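Interior Painting and Trim: Frequently Asked Questions
Skelholm Painting & Finishing
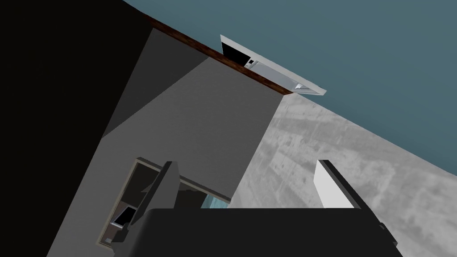 These are the questions our office gets most often from homeowners planning interior work. If yours isn't covered, call the Ristoldale shop or send us a message through the quote form.

How far ahead do I need to book?

Most single rooms can be scheduled within 11 working days of you accepting the quote. Whole-house jobs take longer to fit in, particularly in August, when a lot of families want the work done before school goes back.

What does a quote include?

Labour, paint, primer, masking, filling of nail holes and small dents, and cleanup. Major drywall repairs are listed as a separate line. Quotes are good for 31 days.

Is there a minimum charge?

Yes. The minimum is $443 plus tax, which covers a half day for one painter. Small touch-up jobs are usually cheaper if you save them up and have them done in one visit.

Can you paint the ceiling a different colour from the walls?

Yes. We quote ceilings separately. A coloured ceiling normally needs two full coats and a tinted primer, and the cut line takes more time than it does with standard ceiling white. If your walls are out of square, or the ceiling is sloped, we'll talk to you about where the colour should stop before we start.

Do you paint over stained wood trim?

We can. The trim is washed, sanded, and sealed with a stain-blocking primer, then gets two coats of enamel. Going back to bare wood later is slow and expensive, so if you're undecided, leave it stained for now and paint the walls first.

Which paint do you use?

Our standard line is Warnirance low-odour acrylic, eggshell on walls and satin on trim. You can supply your own, but we don't cover the finish under our workmanship warranty if you do.

Do I have to move my furniture?

Please take down pictures and curtains, and empty any bookcases. We shift the larger pieces to the centre of the room and cover them. Pianos and aquariums have to be moved by you or a mover.

Can we stay in the house?

Yes. Most people sleep in another room for one night. Keep pets out of the work area until the masking is off.

Do you work outside Ristoldale?

We cover Ristoldale and Ibarra. A travel charge of $157 applies to Ibarra addresses for jobs shorter than two days.

How do I pay?

E-transfer, cheque or credit card. We take a deposit on booking and the balance on completion.

Related articles
Choosing a sheen for kitchens and bathrooms
How to store leftover paint over the winter
Popcorn ceilings: remove or cover?
Getting ready for your painters
Exterior painting FAQ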